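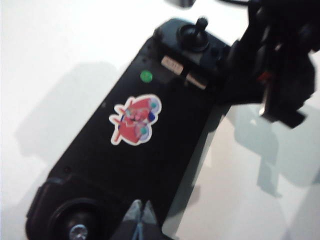 Reading time: 5 minutes

Handheld Devices: Revised Arrangements for Loan, Labeling and Return

The Zotville Equipment Library has completed its spring review of handheld devices and is introducing revised arrangements for borrowing, labeling and returning them. The arrangements take effect on 14th April and apply to all borrowers, including those with items already on loan. They cover game controllers, portable consoles, remote handsets and any other item that is held in the hand and operated by a stick, pad or buttons.

Members who borrow only books, tools or projection equipment are not affected.

Background

The handheld collection was started with a gift of 20 items from the former Rirell Activity Center. It has grown through small purchases and donations, and it now makes up a large share of loans from the Kuroda Street counter. Many of the devices are older models with no printed serial number on the outside of the case. Several look nearly identical from the front, and during the last winter program two borrowers left the counter with each other's reservations.

The Library's records have not kept pace. Some devices were entered under the name of the donor, some under the name of the room where they were first used, and some under a short description such as "black, long" that was clear to the person who wrote it and to few others. The review set out to bring every device under a single system and to note the condition of each one before it went back on the shelf.

A total of 46 devices were examined. Where a device was found to be complete and in working order, it was returned to the collection. Where a part was worn or missing, it was set aside for the repair bench.

Labels and colored dots

Each device now carries a Library label on the back panel or, where the back panel is curved or textured, on the nearest flat surface. The label carries the item number only. The title of the item, its accessories and its loan history are held in the catalog and can be read out at the counter on request.

A colored dot is placed near the label. Green indicates that the device was examined in the spring review and may be lent. Yellow indicates that it may be used on the premises but not taken home. A device with a red dot, or with no dot, should be handed to a member of staff and should not be used.

Borrowers are asked to leave labels and dots in place. Repeated handling softens the adhesive, particularly on glossy black casings, and a label that has begun to lift should be mentioned at the time of return. Please do not press it back down with tape or glue. Some residue from earlier repairs of this kind proved very difficult to remove, and in one case the printing came away with it.

Older labels have been left on where removing them would have marked the plastic. A device may therefore carry more than one. Staff will use the item number on the most recent label, and borrowers who are unsure which number to quote when renewing by telephone may give either.

Decorative stickers

The Library received a number of questions about cartoon and character stickers, which have been applied to devices both by donors and by younger borrowers. After discussion, it was decided that existing stickers will remain. They do no harm to the casing, they are popular with children, and they have been of real use in telling similar devices apart. The sticker on a device is now recorded in its catalog entry under "Distinguishing marks."

New stickers should not be added to Library property. Borrowers who would like a device to be easier to recognize may ask for a colored tie or tag at the counter. Stickers must not be placed over screw holes, vents, battery doors or Library labels under any circumstances.

Care of sticks and sockets

The small joystick is the part of a handheld device most often damaged on loan. It stands above the casing and takes the full force of any fall or any weight placed on top of it. The repair bench has asked that the following points be brought to the attention of all borrowers.

Devices should be laid down on a clean, flat table with the sticks clear of the surface wherever the shape of the casing allows. If a device has sticks on more than one side, it should be placed in its padded tray. It should not be stacked with others, and nothing should be set on top of it.

The recess around a stick collects dust, crumbs and hair. A soft dry brush is enough to clear it. Liquids, sprays and household wipes should be kept away from the socket, where moisture can travel beneath the dome and into the casing. If a drink is spilled on a device, please switch it off, leave it off and return it as soon as the counter is open. There is no charge for reporting a spill promptly.

A stick that feels loose or does not come back to the center should be reported and not forced. The bench can often correct this in a few minutes if the parts have not been strained further.
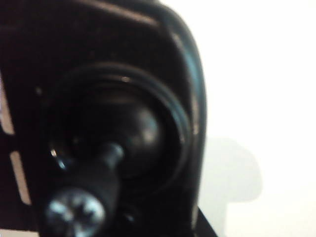

Round socket and Phillips screw in a black plastic housing.

Screws and fasteners

Borrowers are reminded that devices are not to be opened. Cases are commonly held by small Phillips screws, and the cross-shaped recess in the head is easily spoiled by a screwdriver of the wrong size. Once this has happened the screw may have to be drilled out, with some risk to the plastic around it. Four of the devices now set aside were sent to the bench for this reason alone.

Staff at the counter will look over visible screws when a device goes out and again when it comes back. A screw that stands proud of its hole, or one that turns under a fingertip, should be pointed out. Loose screws should be brought in with the device in a small envelope or bag marked with the item number. Even a screw that appears to belong to something else is worth bringing – the bench keeps a tray of unmatched parts and has reunited several with their owners over the winter.

Members with experience in this kind of work who would like to assist at the bench are welcome to ask for an information sheet. Training is given on site and all tools are provided.

Borrowing and return

Handheld devices may be borrowed for 20 days. One renewal is allowed if no other member has placed a reservation. Each household may have two devices on loan at any one time, not counting chargers and cables, which are listed separately.

Devices must be returned to the staffed counter at Kuroda Street or to the service desk at the Clornent branch. They must not be left in the outdoor book return. The drop is deeper than it looks from outside, and a device left there will land on whatever has been returned before it.

On return, staff will check the item number, the condition of the sticks and buttons, and the accessories shown in the catalog. This takes a short time and borrowers are encouraged to stay until it is finished, so that any question can be settled on the spot. Normal wear is expected. Charges are made only where an accessory is missing or where a device has been opened.

Storage

New shelving with padded trays has been installed behind the Kuroda Street counter. Each tray has the item number on its front edge. The former storage bins have been passed to the craft room, and the fabric bags that came with the Rirell gift will be washed and offered with devices that have no case of their own.

Funding

The trays, labels and replacement parts were paid for by a grant of $400 from the Clornent Community Fund, for which the Library expresses its thanks. A small balance remains and has been reserved for replacement stick caps.

Donations of handheld devices in any condition are accepted at either location. Please remove batteries beforehand and include any cables, even if they are thought to be faulty. Items that cannot be lent will be kept for parts.

Printed copies of the revised arrangements are available at both counters, in standard and large type.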